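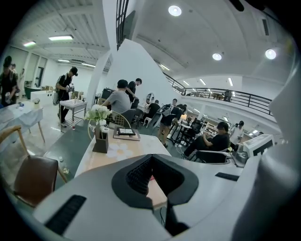 Planning and Budgeting for a Small Robot Workspace: Shop Tips

By Omid Rashti

These notes come from setting up the Drelholm shop and then helping the people at Gesside do theirs. They are for anyone about to buy a first gripper, arm or mobile unit for a room that already has furniture and people in it.

Before you order anything

Measure the room with the furniture in it. A floor plan from the landlord shows walls and pillars. It won't show how far a chair slides back when someone stands up. Walk the routes you expect people to use and write down the narrowest point on each one.

Measure the door, the elevator and the turn at the end of the hallway. Our first bench had to go back because it would not make the turn, and the return freight was not refunded.

Use household tables for household tasks. If you want a tool to pick up cups and move trays, practice on the kind of table people own. A vase of flowers, a tray and a small bottle make a better test surface than a bare steel bench. Secondhand stores are fine for this. Buy chairs in different styles while you are there.

Check the height of every table against the reach of what you are buying. Reach figures on a spec sheet are usually for the bare arm, without the gripper.

Working out the budget

Split the money into hardware, room and upkeep. Our total for the first year was $2,319, not counting wages or the robot, and it went like this:

Benches, tables and chairs: $700
Power, lighting and network: about $1,000
Spare parts, pads and storage: the rest

Gripping pads wear out first. Order a second set with the tool. We ran out in October and waited on the Chiba order while two people had nothing to do.

Hand-held grippers cost less to start with than a full arm, and several people can take turns with one. Ask the seller what it weighs, then hold something of that weight at arm's length for a few minutes before you decide.

Ask for the price of the charger, the cable and the mount separately. The Stadumine quote looked cheap until those were added – get the full list in writing.

Laying out the room

Keep desk work and test work in different parts of the room if you can. People at desks push their chairs back without looking, and people carrying a tool are watching the tool.

Leave one small side table free for handheld devices and whatever else gets put down in a hurry.

A hard floor such as concrete is easy to roll equipment over, but dropped parts break on it. Put a mat under the main work area and tape the edges.

Flatten shipping boxes once the return period is over. Until then, stack them along a back wall, away from the walking route.

Renting or buying

Rent if you can't name the task yet. Buy once the same tool has been booked every week for three months. Read the rental agreement for cleaning charges and for who pays for scratches on the housing. White housings show marks quickly, and a damp cloth with dish soap takes most of them off.

Page last updated 2019-05-23. Prices are what we paid and do not include sales tax.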